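**Lista de verificação — demonstração de pinças manuais, dia aberto da Jakon**
Sala de demonstração, piso térreo
Data da inspeção: 7 de janeiro de 2020
Inspeção: Catríona Tully. Acompanhamento técnico: Zihan Lu
Estado: C = conforme; CO = conforme com observação; NC = não conforme; NA = não aplicável

## 1. Acessos e circulação

| N.º | Item | Estado | Comentário |
|---|---|---|---|
| 1.1 | Porta principal abre por completo | C | Verificado com o batente recolhido. |
| 1.2 | Saída secundária destrancada durante a visita | C | Chave entregue a Declan Madigan. |
| 1.3 | Caminho de circulação com largura útil mínima de 123 cm | CO | Cumpre no eixo da sala. Estreita quando as cadeiras são afastadas das secretárias; recolher antes de cada grupo. |
| 1.4 | Sinalização de emergência visível de todos os postos | C | |
| 1.5 | Extintor dentro do prazo de validade | C | Próxima revisão em fevereiro. |

## 2. Instalação elétrica e cabos

| N.º | Item | Estado | Comentário |
|---|---|---|---|
| 2.1 | Quadro parcial identificado e acessível | C | |
| 2.2 | Diferencial testado pelo botão de ensaio | C | Disparou à primeira. |
| 2.3 | Cabos fora das zonas de passagem | NC | Cabos e um transformador assentes no pavimento. Enrolar o excedente e fixar com fita ou calha. |
| 2.4 | Extensões sem ligação em cascata | C | |
| 2.5 | Isolamento dos cabos sem cortes visíveis | CO | Um cabo com marca de esmagamento junto à ficha. Retirado de serviço, etiqueta 27. |

O item 2.3 é repetição do que ficou escrito na visita anterior, da Grorenow. A fita usada então descolou com a limpeza do chão. Ashraful Roy propõe calha baixa aparafusada ao rodapé, com passagem única para o posto central.

## 3. Pinças manuais

| N.º | Item | Estado | Comentário |
|---|---|---|---|
| 3.1 | Corpo em plástico sem fissuras | C | Par Wandbridge, esquerda e direita. |
| 3.2 | Almofadas de borracha coladas em toda a extensão | CO | Pinça direita com a ponta de uma almofada a levantar. Colar de novo antes da primeira sessão. |
| 3.3 | Gatilho regressa à posição aberta sem ajuda | C | Ensaio repetido em cada mão. |
| 3.4 | Marcadores de referência planos, limpos e legíveis | C | Limpar apenas com pano seco. |
| 3.5 | Ausência de pontos de entalamento acessíveis ao visitante | CO | Folga entre o dedo e a carcaça suficiente para prender a ponta de um dedo de criança. Ver secção 5. |
| 3.6 | Massa do conjunto compatível com uso prolongado | C | Pausa obrigatória entre grupos. |

O operador trabalha sentado, com os antebraços à frente do corpo e uma pinça em cada mão. A preensão é feita com uma só pinça; a outra mantém-se aberta até haver passagem do objeto. O objeto não deve ser passado por cima das pernas de terceiros.

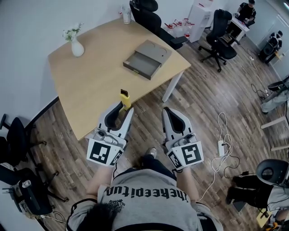
**O visitante pode experimentar as pinças sem formação prévia?**

Só depois da explicação de segurança dada pelo operador, sentado e com acompanhamento de um elemento da equipa, um visitante de cada vez.

Esta regra consta do procedimento Nadar, folha 2, e foi lida em voz alta aos operadores. Sorcha Lenihan pediu que a explicação inclua a forma de largar o gatilho em caso de desconforto. Aceite.

## 4. Posto de trabalho e objetos

| N.º | Item | Estado | Comentário |
|---|---|---|---|
| 4.1 | Secretária estável, sem oscilação | C | |
| 4.2 | Tampo livre de peças quebráveis na zona de manipulação | CO | Jarra de cerâmica com flores no canto. Retirar para os grupos escolares. |
| 4.3 | Recipientes abertos afastados do equipamento | NC | Copo de plástico em cima da secretária. Passar para junto do dispensador de água. |
| 4.4 | Objetos de demonstração sem arestas vivas | C | Caixa de cartão com gaveta aceite. |
| 4.5 | Cadeiras com rodízios em bom estado | C | |
| 4.6 | Embalagens arrumadas fora do pavimento | CO | Há sacos e caixas no chão, ao lado do dispensador. |

## 5. Visitantes

| N.º | Item | Estado | Comentário |
|---|---|---|---|
| 5.1 | Inscrições dentro da lotação autorizada do edifício | C | 190 inscritos para uma lotação de 263. |
| 5.2 | Linha de afastamento marcada no chão | NC | Por marcar. Fita amarela em armazém. |
| 5.3 | Menores sempre acompanhados | C | Condição impressa na inscrição. |
| 5.4 | Cabelo comprido preso e mangas largas recolhidas | NA | Aplica-se apenas a quem experimentar; verificar no momento. |
| 5.5 | Estojo de primeiros socorros completo | CO | Faltam compressas pequenas. |

## 6. Correções pendentes

- 2.3 — calha e recolha de cabos: Ashraful Roy
- 3.2 — colagem da almofada: Zihan Lu
- 4.3 e 4.6 — arrumação: Declan Madigan
- 5.2 — marcação do afastamento: Declan Madigan
- 5.5 — reposição do estojo: Sorcha Lenihan

Os itens NC impedem a abertura da sala ao público. Os itens CO podem ser fechados no próprio dia, com rubrica do responsável na margem. Nova passagem por Catríona Tully antes da entrada do primeiro grupo, limitada às secções 2, 4 e 5.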